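Pongate: Tabletop Grasping Beside Obstacles

Data card and release notes, version 2
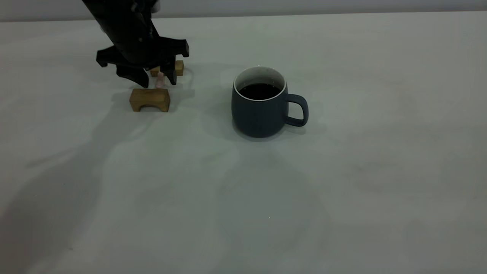 Pongate is a set of teleoperated grasping episodes recorded on a single-arm tabletop workstation. It accompanies the Plandbridge study of reaching in clutter, in which a small target must be picked up while larger objects stand close to it. The release contains 800 episodes, the task instructions, the evaluation split and the scripts needed to load them.

Summary

Episodes: 800
Held out for evaluation: 80
Camera views per episode: 2
Arms: one, with a two-finger gripper
Instruction language: English
Maintained by: Nelen Manipulation Laboratory

Purpose

The data were collected to test one question. When a policy is trained on demonstrations of a target standing alone, how much does it lose when wooden blocks or household items are placed next to that target? Earlier work at this laboratory treated clutter as a vision problem. The present release is meant to support study of the approach path as well – in particular the angle of the wrist and the moment at which the fingers open.

Collection

Operators controlled the arm with a handheld device and followed a written instruction for each episode. Objects were placed by hand before recording began. Placement was free within a marked work area, except that every episode in the "near" group has at least one obstacle beside the target. Failed attempts were kept and labeled. An episode ends when the operator presses the stop button or when the time limit is reached.

Lighting was left as found. Shadows from the arm fall across the white tabletop in many recordings, and no effort was made to remove them. Users who apply background subtraction should expect errors in these areas.

Contents of an episode

Each episode folder holds the video from both views, joint positions, gripper opening, the instruction text and an outcome label. The label takes one of four values: success, drop, contact or timeout. "Contact" means that the arm moved an obstacle, whether or not the target was later picked up.

Baseline method

The Heydari baseline predicts a short sequence of arm motions from the current images and the instruction. A second output scores each sequence for likely contact, and the lowest-scoring sequence is carried out. The contact score is trained only on outcome labels; no depth sensor is used. Weights are provided in the models folder together with the training settings.

Results should be reported on the held-out episodes, with contact and drop listed separately. A single success rate hides the difference between the two and should not be used alone.

Known limits

All recordings come from one workstation, and the table surface does not change. Transparent objects are not included. Outcome labels were assigned by one reviewer per episode, and slight contact may have been missed where the gripper blocks the view. Time stamps for the two views can differ by a small amount – the loading script aligns them by default, and this option should be left on for training.

Changes in version 2

Instruction spelling was corrected. Joint positions are now stored in radians throughout. The evaluation split is the same as in the first version, so earlier scores remain comparable.

Terms of use

The data may be used for research and teaching. Redistribution of modified copies is permitted if the changes are listed in the accompanying README. Reports of damaged files should be sent through the issue tracker and should include the episode number.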